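Progress Report to the Montes Fund for Community Arts
Project: Family Portraits in Pistar
Prepared by: Roya Yazdani, photographer and project lead
Period: March to September

Dear members of the fund,

This report covers the second part of our portrait project in the Pistar neighborhood. In the first report I wrote mostly about preparation, so I will not repeat it. I will tell what we did with the families, how the money was used, what was late, and what I ask from you for the last part.

1. Sessions

From March until the end of August we photographed 107 families. The plan in the application was 90 for the full year, so we are ahead of the number. I want to say that this is partly due to the short sessions at the school in May, when many families came on the same afternoons. These sessions were 20 minutes each. The sessions at home and in the park are longer, usually one hour, and I consider them the main work of the project.

The families are of many kinds. We had newborns, we had grandparents who live with their grandchildren, and 23 high school seniors who came with their parents for a graduation portrait. The senior portraits were not in the original application. Two mothers asked me for it in April, and then the word went from one to another. In Pistar a senior session with a private studio is a large expense, and some parents told me they had already decided to go without. I asked Mr. Brandt in your office by email if we may include them, and he agreed.

With newborns we work slowly. I visit the home, I do not bring backgrounds or costumes, and I use the window light when it is possible. In winter apartments with small windows this was difficult, and I began to carry one soft light on a stand. The pictures from before the light and after the light are different in quality, and I offered the first four families to repeat the session. Three of them accepted.

2. Prints and editing

The application promised one framed print and a set of digital files for every family. Until now 366 prints were made, because many families received small prints for relatives in addition to the framed one. The small prints cost little and people value them very much, more than the files. An older lady told me that she cannot hang a file on the wall.

The printing is done by Brudon, a small lab on the other side of the river. Their work is careful and the skin tones are good. In June they changed the paper without informing us, and the new paper was too cold for my taste, with a blue tone in the shadows. I returned that order and they printed it again at no charge. We lost nine working days by this.

Editing is the part where I am behind. I calculated one hour of editing per family and in reality it is closer to two. The reason is mostly group portraits with small children, where one has closed eyes and another looks away. I do not like to change faces from one picture to another, so I have to search long for the right frame. At the time of writing, all families from March to July have received their files. The families from August are still waiting and I have informed them by telephone.

3. Equipment

The equipment budget was $2,400 and we have used $2,115. The largest part went for the portable light, two stands, a second camera battery, and a hard drive for the archive. The small part went for things like cables, power adapters, cards, and a bag with wheels. The old hard drive is kept as a second copy in a different place, as your guidelines recommend. 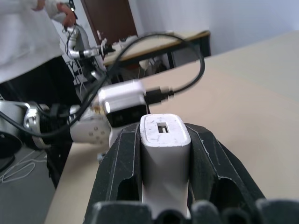
White power adapter with a USB port in its top face, and a second adapter behind it.

For booking we use the online calendar Codeo. The yearly fee was paid in March. It sends a reminder to the family one day before the session, and since we turned on this function, missed sessions are much fewer. Some families do not read email, so for them I continue to call by telephone in the evening, after 6 p.m.

4. People

My assistant for the project works two afternoons per week. She holds the reflector, talks with the children, and helps me in Spanish, which I understand but do not speak well. In July she was away for family reasons and I worked alone. I could do the sessions, but I was slower and I accepted fewer bookings in this month.

We also had two students from the evening photography course who came to observe. One of them photographed a part of three sessions by herself, with the permission of the families. Her pictures of a father with his baby son are among the best of the summer, and I would like to include them in the exhibition with her name.

5. Difficulties

The park sessions depend on weather, and May was very rainy. Eleven sessions were moved, some of them twice. The library offered us a room on the second floor, but the light there is green from the old ceiling lamps and I had to turn them off and work only near the window.

A second difficulty is the permission form. It has three pages and the language is complicated. Several parents signed without reading it, and this makes me uncomfortable. I prepared a version of one page in simple words, in English and Spanish. It is attached and I ask you to look at it before we use it.

6. Next steps

In October I will finish the editing for August and September. In November we select the portraits for the exhibition, together with the families, who can refuse any picture. The exhibition will hang in the library corridor for four weeks. I have received a price for the hanging system and it is inside the budget.

7. Request

I ask for your approval to move $600 from travel to editing. We spent little on travel, as most families live in walking distance, and with this sum I can pay an assistant editor for the autumn. The total of the grant stays the same. If possible I would need your answer before the middle of October.

The table of expenses and the copies of the receipts are in the second attachment. One receipt from the lab is missing, I have asked for a duplicate and will send it when it arrives.

With kind regards,
Roya Yazdani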